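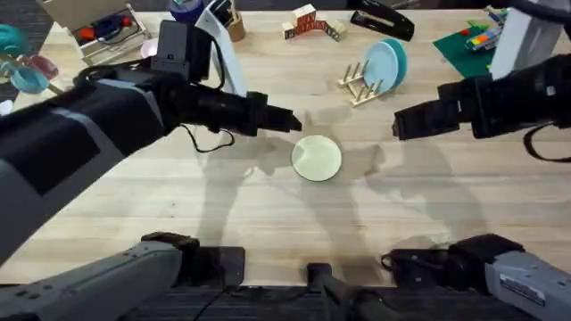

Stelholm, March

Loading plates into a rack with two arms

In the first part of this tutorial I explained how we mounted the two arms to the table in our shared workshop. Now the arms should do something. I chose plates and a small dish rack with pegs, since it is a job everyone understands, and it is more difficult than it looks. A plate lying flat gives a parallel gripper almost nothing to hold. It has to be lifted at the rim, turned upright and put between two pegs, and every one of these steps can go wrong in its own way.

I assume that you can already move both arms by hand guiding or with a pair of leader arms, and that you can record and replay a movement. If you can't do this yet, please go back to part one.

Before you start

Put the rack at the back of the table and leave the middle free. The middle is the only area which both grippers reach comfortably. We first had the rack in front, and the elbows hit it all the time.

Use light plates, the kind sold for children or for camping. Please don't start with ceramic. We lost 3 saucers on the first evening, and the sound is very loud in a room with a concrete floor.

You can leave other things on the far side of the table. We have toy blocks, a stapler and a green building plate with bricks on it, and later it is even useful, as I explain below.

Check the cables now. Move each arm slowly through its complete range and look where the cable goes. It should hang in a soft loop and never become tight. If a loop can fall in front of the fingers, fix it further back on the arm. I use hook and loop straps from Pomberg, but any strap is fine.

Step 1: Set the closing force

Start low. Our gripper software, which Theda Meinecke wrote for the workshop, has a force scale from 0 to 1,000. For thin plates I use 50. Close the fingers on a plate which you hold in your other hand, and pull a little. If the plate slides out with a small resistance, the value is good for the beginning. You can increase it afterwards. 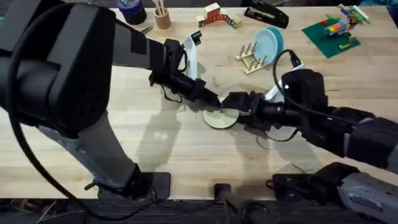

Step 2: Lift the rim

One arm alone will push the plate across the table. So we use two. The first gripper comes to the rim from one side and only stops the plate from moving away. The second gripper comes from the opposite side, very low, with one finger going under the rim. Come down until the finger touches the wood, then go back up by the thickness of a sheet of card. Drive forward slowly. When the finger is under the rim, close.

The most common mistake is to close too early. Then the fingers squeeze only the edge, and the plate jumps. Wait until the rim is well between the fingers.

The second most common mistake is to come too steep. The body of the gripper is wide, and it will touch the table before the fingers do. Turn the wrist until the fingers are as flat as your arm allows. With our arms it needed some patience to find this position, and I wrote the joint values on a paper so I don't need to find it again.

Step 3: Turn the plate upright

Lift first, turn after. If you do both together, the lower edge scratches over the wood. Lift the plate a hand's width, stop, and then turn the wrist until the plate stands vertical. The other arm should move back now and wait out of the way.

Step 4: Put it in the rack

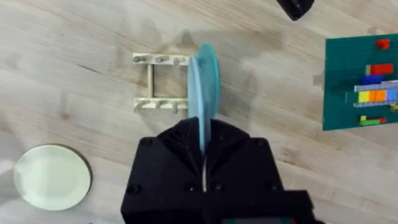

Go to a point directly over the gap, with the plate parallel to it, and look through the wrist camera before you go lower. From the side everything looks correct, also when it is not. In the wrist view you see at once if the plate is turned a little compared to the pegs. Correct the turning first and the position after, in this order.

Then go down slowly. When the plate touches, open the fingers only a small amount, wait a moment, and open the rest. If you open fast, one finger often stays in contact longer than the other and tips the plate over.

Step 5: Record and repeat

When you can do it by hand three times in a row without a mistake, start recording. Move the plate to a new starting place after every recording. If it always begins at the same spot, the arm will learn the spot and not the plate. For the same reason I also move the things at the back of the table sometimes.

How many recordings do you need? The group in Skurncombe told me they made 2,000 before they were satisfied. We have more than 1,000 now, and the rim lift is still the weak part. Putting the plate in the rack was good much earlier.

If the gripper slips

Clean the finger pads with a damp cloth and let them dry. If this doesn't help, put a thin strip of rubber on each pad. We cut ours from an old Ackermann kitchen mat. Set the zero position of the gripper again after this, or the force values will not be right anymore.

Part three will be about two plates in the same recording.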